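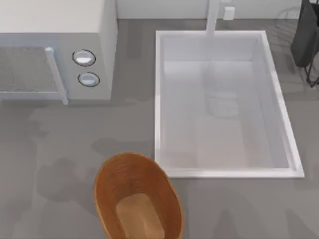 Sqalli kitchen pack, tested: is the sim method worth your time?

Posted 21/11/2023 by Dalia Filali

Quick one, deadline tomorrow. Been running Sqalli since August. It's a sim benchmark plus a training recipe: learn the kitchen task in render, shuffle the countertop look and the lighting every episode, then score the policy on looks it never saw. Clukent makes it. I paid for my own seat.

Setup – fine. Docs thin. Install took 20 minutes on the Trodedent box, longer on my laptop. The default overhead views are decent, wide enough for the counter and the sink.

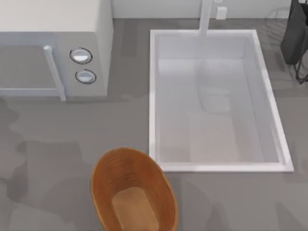 Microwave, sink and basket from overhead. Gray mottled counter.

The method bit. Their claim is that shuffling texture beats shuffling object position when you only have 300 demos. Tried it both ways, same seeds. Texture shuffle won on the microwave door task, not by a lot. On moving stuff to the sink, no differnce I could measure. So half a result. Still more than I got from Zirnham, where I couldn't even get the same number twice.

Gripes:
– white appliance, white sink, white wall. Contrast is poor and my policy kept mixing up handle and door frame
– close view loses part of the knobs, annoying if your task is knobs
– evals slow, 12 hours for the full sweep
– config names make no sense at all

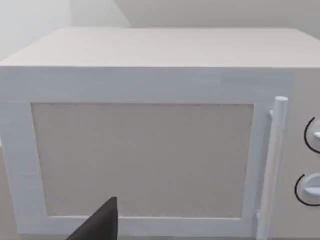 Close view on the door. Gripper finger low left, handle well over to the right.

Good: resets are clean, the logs are readable, seeds actualy hold. Support answered in 2 days. Would I renew? Yes for door tasks. For anything else wait for the next release – or ask for a trial first.

Comments (3)

Zdenka Tomić: Same on the sink task, flat for us too. Did you try shuffling both at once?

Dalia Filali: Started to, ran out of compute. Will add if I get to it.

pk_lab: how much memory for the full sweep? mine dies halfway

Related
Zirnham sim suite, first look
Picking a camera view for door tasks
How many demos is enough?

We use cookies to remember your settings. By staying on this site you accept our cookie policy. Accept | Manage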